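The Robot Will See You After the Coffee Break

I went to a robot open day in September, and I would like to speak up for the parts of it where the robot was doing nothing.

The company was Furnelico, which occupies a long low building on the far side of Alcantara, past the tire place and the other tire place. They make software for robot arms, or maybe they make the arms and buy the software. Two people explained it to me and they explained it differently. The invitation promised "a morning of live manipulation," which is a phrase I would have run past one more person before printing on a card.

I was there because I write a column and the column was due. Also there were pastries. I mention this so you can weigh my opinions properly.

A demonstration of this sort has a shape, and if you have ever been to a timeshare presentation you already know it. First you get a badge. Then you get a video in which a city wakes up. Then a person in a very clean fleece tells you that the average household spends 2787 hours a year on something or other, and I wrote the number down very carefully and forgot to write down what it was the hours were spent on. I have looked at my notebook several times. It says "2787 hrs!!" and then there is a drawing of a croissant.

After that, they take you in to see the machine.

The machine at Furnelico is called Josari. I had expected something the size of a refrigerator that spoke in a calm voice. Josari is an arm with a gripper on the end and it does not speak at all, which put it ahead of most of the people on the tour, me included. The job that morning was to pick up small household objects from one place and set them down in another. If you live with children you'll recognize this as the entire job.

We stood behind a strip of yellow tape. The person in the fleece pressed something. Josari moved out over the worktop, slowed down, and stopped.

We waited. A man beside me folded his arms in the way men do when they are about to know something. The fleece person said that it was thinking. Then the fleece person said that it wasn't really thinking, they just say that. Then a second fleece person came over and the two of them looked at a screen together, and one of them made the small noise my mechanic makes.

It picked up a sponge. It put the sponge down. We clapped, and I want to be clear that I clapped too, and hard. I have personally moved thousands of sponges and have never gotten so much as a nod.

Over the morning I saw it make four real attempts. Two of them went the way they were supposed to. On another, it took hold of a plastic cup, carried it partway and let go early, and the cup rolled off to a corner of the room with what I can only call relief. On the last one it reached down very gracefully and closed on air, about an inch from where the thing was, and then carried the air across and put it down in exactly the right place. I have worked with people like this. One of them was promoted.

Now, the opinion, because I've been told a column has to have one.

It is easy to go to these things and sneer. I've done it. You see the machine miss a cup and you go home and tell everybody at dinner that the future has been postponed. I heard a good deal of that in the parking lot afterward. The man with the folded arms said his grandson could do it faster, and I'm sure that's true, but I'd like to see his grandson do it at three in the morning, and then do it again, and then not ask for a snack.

The other easy thing is to come out glowing. There was a woman in our group who had been to an event like this at Grestov in the spring, and Grestov, she said, had a robot that made an omelet. She said this four or five times. I asked her how the omelet was. She said they weren't allowed to eat it. I've been turning that over ever since, because it seems to me that an omelet you aren't allowed to eat is mostly a video with a smell.

That is my complaint with the open day as a form. It is built to hide the waiting. At Grestov, from what I gathered, they had rehearsed until there wasn't any left. At Furnelico they hadn't rehearsed enough, and so the waiting was all over the place, and I learned more from it than I did from the fleece and the video and the 2787 hours of whatever it was.

They had a monitor up on the wall showing the view from the little camera by the gripper, so that you could see the work more or less from the robot's side. I don't think it was meant to be the main attraction. By the second coffee I was watching it and nothing else. Most of what you see on it is two black fingers and a lot of white surface with the ceiling lights shining back off it. The thing hovers. It has its fingers apart and nothing between them. You find yourself leaning to one side, the way you do when somebody else is bowling.
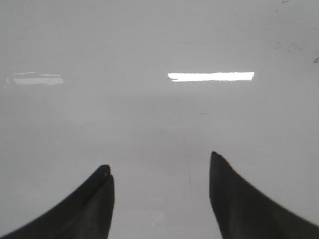 And it struck me that I had spent forty years around machines without ever seeing the job from where the machine was standing. My dishwasher could be having a terrible time in there. From behind the yellow tape a pause looks like a failure. From up close it looks like somebody patting their pockets for the keys. It's still not a sponge in a bin, I grant you, but it made me a good deal more patient, and patience is not what I'm known for in my house.

One of the engineers, who was younger than my car, told me they had logged 784 tries at the cup alone. I asked how many had worked. She said it depended what you meant by worked. I said I meant the cup ended up where it was supposed to be. She said oh, and looked off toward the corner of the room where the cup still was.

I liked her enormously. She was the one person all morning who didn't tell me what my kitchen would look like in ten years. When I asked what the hard part was, she said shiny things were bad, and cups were bad, and people standing around watching were worst of all. I told her that was my experience of parallel parking.

So my proposal to Furnelico and to Grestov and to anybody else who is thinking of printing invitations is this. Cut the city waking up. Cut the hours per household, or at least print them on something I can take home. Give us chairs, put the gripper's view on the biggest screen you've got, and let us sit there for an hour and watch the thing try to pick up a cup. Let it miss. Let the engineer tell us why it missed, or that she doesn't know why. People will sit through an entire afternoon of golf, and golf has all the same elements with more walking.

I realize that this won't sell robots. I'm not sure the sponge did, either. But I'd trust a company that let me see the dull part, and I'd probably believe the omelet when it came along. I would still want to taste it.

When I left they were folding up the table with the pastries on it, by hand, two people, one at each end, and one of them dropped her end. Nobody clapped. I took the last croissant, and by then it was a little past noon and they had Josari going again.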